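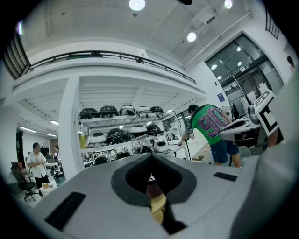 Graden episode notes, README

Hi! I'm Iker Echevarría, and I keep this folder going because I've watched Graden more times than I'd like to admit. It's a one-season TV drama about a high school football team in a town called Sepúlveda, and when I went looking for a decent episode guide I couldn't find one, so I started typing.

What you get

There are 10 text files, one per episode. Each one has a plot summary (spoilers, sorry!), the cast in order of appearance, the songs I could recognize and whatever game is being played, with the score if the show bothers to give one. The file called extras covers the 15 deleted scenes from the disc set.

How I did it

I watched everything twice with the captions on and wrote as I went. Grigoris Raptis checked the football parts, which was a big help, as I used to mix up a safety and a touchback all the time. Where we disagreed on a call (episode 4, the long argument on the sideline) I left both our versions in.

Things that are still messy

Coach Wikberg's first name is spelled two ways in the captions and I went with the one from the credits. The songs in episode 7 are mostly guesses. Also, the quarterback is supposed to be 19 in the finale, but the birthday party in episode 2 makes that impossible, and I've put a note in both files so please don't write to me about it :)

The file names start with the episode number in broadcast order. The disc set swaps 5 and 6, so watch out for that if you're following along at home.

Using it

Copy whatever you like for your own fan page or podcast, just mention Trestatum, the blog where I first posted these. Fixes are very welcome, especially song titles!

Last updated 2018-03-23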